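Cable labeling: both ends or just the patch panel?
Forum: Small Office Networks > Cabling and Racks

killard_tom
Posted 2021-10-26
We are moving a 3-room office in December and I have been told to write the labeling rules before anyone pulls a cable. The last person used numbers only, starting at 246 for reasons that died with the spreadsheet. My plan is a label at the panel end with room and jack, and nothing at the switch end, because the switch port descriptions are in the config. Is that enough?

parisi_rack
No. Label both ends. The config is no help when you are behind the rack with a flashlight and the laptop is in another room.

zz_patchbay
I disagree with parisi_rack, at least for short patch cords. If the cord is a foot long you can follow it with your finger. Labels on both ends of every short cord double the work, and after the first round of changes half of them are wrong. A wrong label is worse than none. Horizontal runs, yes, both ends, always.

mkhirose
I look after the racks at Zaranura and we went through the same argument. We ended up with color for function and labels for location. Blue is user data, yellow is uplinks, gray is phones. It cut down on labels a lot. With the ports in two rows along the top of the front, you want to know what kind of cord it is before you start reading anything.

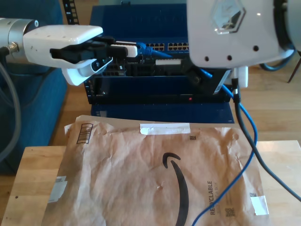 Blue cord at the front of the switch.

The color rule only works if you buy enough of each color. The first time someone runs out of yellow and grabs a blue, you are back to reading labels.
- Mitsuko Hirose

parisi_rack
Color is fine until the person doing the work is colorblind. We had one. He was a good tech and he went by the labels every time.

killard_tom
Fair point on color. What are people using for the labels themselves? The office has a Jokex label printer but the flat tape peels off round cable in a few weeks.

kinoshita_y
Flat tape always peels if you wrap it around once. Use self-laminating wraps, the kind with a white patch and a clear tail. Write or print on the white part and the tail goes over it.

Put it far enough back from the plug that you can read it without unplugging anything. I go a hand's width. Closer than that and the boot or the next cord covers it. 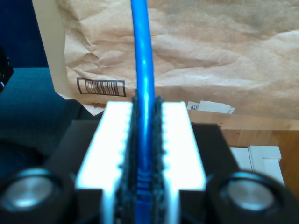
Wipe the jacket with alcohol first and let it dry. New cable often has a film on it from the factory and the adhesive doesn't like it. Also print the same text 2 times on each label so it reads from either side. For the format, I use room, dash, jack. Don't put the user's name on it. People move desks.
- Yuzuki

zz_patchbay
Agree on no names. I would also leave the switch port number off the label. It changes more often than the jack does.

mkhirose
We do put the switch port on, but only for uplinks. Those never move without a ticket.

killard_tom
Decided: wraps on both ends of the horizontal runs, room and jack, no names. Color for function if purchasing will stock it. For short patch cords I'm leaning toward zz_patchbay's way and skipping them.

parisi_rack
You'll be adding them later. Buy the bigger box of wraps, part 3233 in our catalog if you order from the same place we do.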